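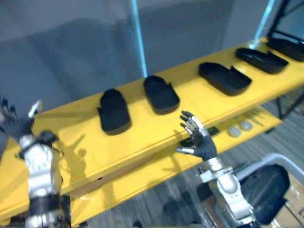
Black trays on a yellow workbench.

Why Are So Many Things Black?

A black object takes in most of the light that lands on it. A yellow object takes in mainly the blue part of the light and sends the rest back to your eyes. Your brain reads that mix as yellow.

Color in everyday goods comes from pigment, a fine powder. A common black pigment is carbon black, which is almost pure carbon, like soot. It is made by burning oil or gas with too little air. The powder is then mixed into paint, ink, rubber or melted plastic.

Very little is needed. In a 700-gram batch of plastic, 2 percent pigment is 14 grams. The tiny grains spread through the whole batch, so a scratch shows the same color underneath. Paint is different. It sits on the surface, and a deep scratch can go through it.
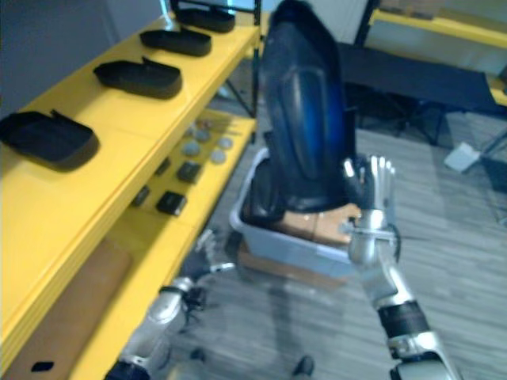 Yellow shelves, with black trays on top and small gray discs below.

Gray is made by mixing black pigment with white. More white gives a lighter gray.

Words to know
Pigment: a powder that gives color.
Absorb: to take in.
Reflect: to send back.

Text: Nikola Witkowska
Updated November 10, 2023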